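Grondgate Open Day: Demonstration Cell Safety Checklist, with Comments

Site: Grondgate, rear workshop
Date of inspection: May 14, 2020
Cell: PC disassembly and reassembly bench
Host: Clavico
Inspected by: Vittoria Ferri
Cell operator on the day: Renji Takagi
Status: passed with conditions, see items 6, 11 and 15

Items are marked Yes, No or N/A. Comments are typed up from the handwritten sheet and have been circulated to everyone who was there. Replies that came back by the cut-off are included under the item they belong to.

Part A. Before visitors come in

1. Floor clear between the door and the viewing line. Yes.
Two pallets moved to the loading bay first thing. Leave them there until the last group is out.

2. Viewing line taped and readable. Yes.
Yellow tape. One corner was lifting and has been redone.

3. Visitor limit posted at the door. Yes.
Limit is 20 people per group, including the guide. The sign from March still had the old number on it and has been thrown out.

4. Emergency stops tested with the arm moving. Yes.
Both tested by Renji, once each, at demonstration speed. Arm stopped each time and did not restart on release until the reset was pressed. Please write the test time on the sheet in future. It was left blank and I had to ask.

5. First aid kit and eyewash checked. Yes.
Kit is full. Eyewash bottle is in date.

6. Fire extinguisher suitable for electrical equipment within reach of the operator. No.
It was on the other side of the viewing line, behind where the visitors stand. Moved to the operator's side during the inspection, but there is no bracket for it there and it is sitting on the floor. Bracket to be fitted before the next open day. Hüsnü Kılıçarslan has the job.

Part B. The bench and the work

7. Demonstration computer has no mains lead connected. Yes.
Lead removed and kept in the drawer. The power supply stays in the case for the demo and must not be opened by anyone, visitors or staff.

8. Speed limit set in the program and locked. Yes.
Set to 80 mm per second for all moves over the case. Renji showed me the setting and the password prompt.

9. Computer lying flat and stable, side panel off and stored away from the bench. Yes.
I pushed on the case by hand at each corner and it did not rock. The panel is on the shelf under the window. Its edges are sharp, so wear gloves to carry it.

10. Parts placed where the program expects them. Yes.
The drive job and the processor job share one bench layout. Operator checks the fixture plate to the left of the case before each run. The processor socket is left with its lever up between groups, so keep fingers, sleeves and lanyards away from it.
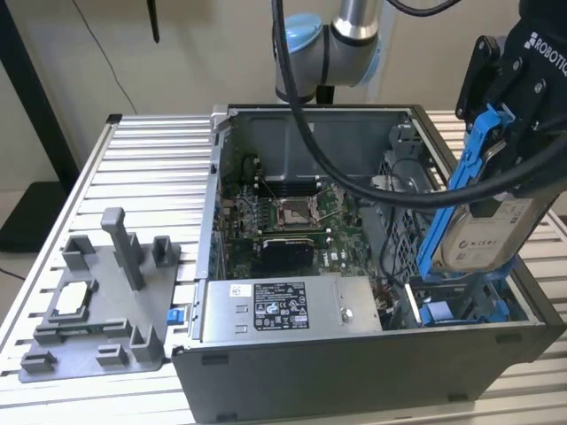
Shinji Imai wrote back that the drive should not be held over the open case while the guide is talking, and that he would like the talk done with the arm parked and the gripper empty. He asked for this to be a rule and not left to the operator.

Agreed. Added to the guide's notes. If the guide needs to show the gripper with a drive in it, the arm is paused and the operator keeps a hand on the stop.

11. Cables on the arm secured and clear of the work. No.
The thick black cable hangs down over the opening of the case when the gripper is low. It did not snag in the runs I watched, but there is enough slack for it to catch on the edge of the case or on the drive cage. Shorten the loop, or add a clip further up the arm. Run the whole program slowly afterwards to make sure it isn't pulled tight at full reach.

Renji's reply: will add a clip. He does not want to take out too much slack, as the wrist needs it for the processor job. Fine by me as long as the slow run is done and signed for.

12. Grip holds if power is lost. Yes.
Tested over a foam mat with a scrap drive, away from the computer. The drive stayed in the fingers. Use the scrap drive for this test every time.

13. Loose wires inside the case kept out of the gripper's path. Yes.
The power wires run close to the drive bay. Operator to look at them before each run and push them back by hand, arm stopped. Has been added to the start card.

14. Antistatic strap available for anyone handling parts. Yes.
Not a safety item for people, but Clavico asked for it to be on the list.

Part C. With visitors present

15. Guide and operator are two different people. No.
For the first group Renji was doing both. He can't answer questions and watch the arm. I stopped the demo after one run and Normand Dufour took over as guide for the rest of the day. This is a condition of the pass. If there is only one staff member in the room, the arm stays off.

16. Minimum of 5 minutes between groups for reset. Yes.
Groups were running late after lunch and there was some pressure to skip it. It was not skipped.

17. Children with an adult at all times. Yes.
One school group, well looked after. The smaller ones couldn't see the bench from behind the line and kept edging forward. Put a step or low platform behind the line. Do not move the line closer.

18. Visitors do not handle parts on the bench. Yes.
There is a separate table by the door with old drives and memory sticks people can pick up. It was popular, and it kept hands off the real bench. Wipe these down after every group.

19. Noise acceptable without hearing protection. Yes.

Part D. Close-down

20. Arm parked, controller off, key removed. Yes.
Key handed to Normand and put back in the key safe.

21. Bench cleared of small parts. Yes.
One screw found on the floor under the bench. Swept again after that.

22. Incidents and near misses recorded. N/A.
None reported. The cable in item 11 is being tracked as a hazard.

Actions still open

Item 6, extinguisher bracket: Hüsnü
Item 11, clip and slow run: Renji
Item 15, guide roster for the next open day: Normand
Item 17, step or platform: Normand to get a price

Send me a note when yours is done and I will come and look at it. The cell is not to be shown to visitors again until 6 and 11 are signed off.

V. Ferri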